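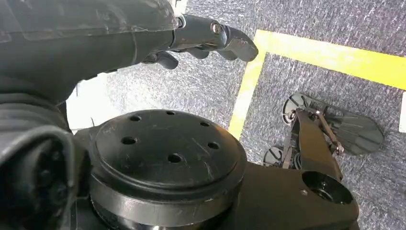 Vilho Saarinen would rather the word flange were kept for pipes, and that everything bolted to a floor or a bench be called a foot. Hardly anyone follows him. In shop talk and in most parts lists a flange is any flat collar or disc made to be bolted against something else, pipe or no pipe.

Mounting flange

A mounting flange is a flat, usually round plate with holes through it, used to fix one part to another. May be a separate piece or made in one with a shaft, tube, column or base. Also called a flange plate, bolt-on flange, or (loosely) a mounting disc. For flanges that join pipe and hold pressure see Pipe flange.

Form

Most are round because round is easy to turn on a lathe. Square and oval ones are common where space is tight on one side. The main parts:

Face – the flat surface that meets the other part. Flatness matters more than finish. Scratches and scuffs from handling are normal on a used face and mostly harmless, a raised burr is not.
Rim – the outer edge. Often beveled, which takes off the sharp corner and makes the disc easier to handle. Bare metal tends to show first along the bevel on painted or blackened parts.
Holes – plain or threaded, see below.
Pilot – a low raised ring or matching recess that centers the two parts before any bolt goes in. Not always present.
Hub – the thicker portion behind the face, where there is one. On floor and bench mounts the hub often widens into a stepped base.

Hole patterns

The holes normally sit on one circle, called the bolt circle or pitch circle, and its diameter is measured from center to center straight across. With an even number of holes that's easy. With an odd number it has to be worked out from the distance between neighbors. Common mistake: measuring from the outside edge of one hole to the outside edge of the opposite hole and forgeting to take off one hole diameter.

Four and six holes are the usual patterns on small flanges. Six spreads the load better and gives more positions to turn the part to, four is quicker to drill and quicker to take apart. Some makers shift one hole slightly so the part goes on only one way. Others add a dowel pin for the same job.

Countersunk or counterbored holes let the bolt heads sit below the face. A plain hole leaves the head standing proud, fine if nothing has to pass over it.

Materials and finish

Steel, cast iron, aluminum, and for light work nylon or other plastics. Steel is mostly painted, plated or blackened. Aluminum is mostly anodized, black being the common color for indoor equipment. Black hides oil and fingerprints fairly well, shows scratches badly.

Fitting

Wipe both faces. Start every bolt by hand before tightening any. Tighten in a crossing order, a bit at a time, then go round once more at full torque. Going straight around in a circle can cock the plate, and a gap then shows on the far side. Paint left under the face causes the same trouble later, when it crushes and the bolts go slack.

On concrete floors the flange is usualy bolted to a separate base plate and the plate anchored to the floor, so the upper part can come off without disturbing the anchors.

Regional and trade patterns

Many patterns are covered by published standards. Many others belong to one shop and turn up only on that shop's work. The Kauppinen pattern, from the Bendport works of that name, has its holes on a 243 mm circle and was made for display columns and bench stands. Wosano stands use the same circle with a thicker plate, 27 mm against 20, so bolts do not swap over. Jomis sold an adapter ring in 2 versions, plain and threaded, dropped from the list in February. Secondhand ones still around.

Parts sold as "Kauppinen type" should be measured before drilling. Not all of them are.

Terms often confused

Flange and collar – a collar grips a shaft and need not be bolted to anything.
Flange and base plate – the base plate stays with the floor or bench, the flange goes with the part.
Flange and spacer – a spacer only fills a gap, though it may have the same holes.

See also: Bolt circle, Base plate, Dowel pin, Counterbore, Pipe flange

Last edited 20 June 2025. Section on square patterns still missing.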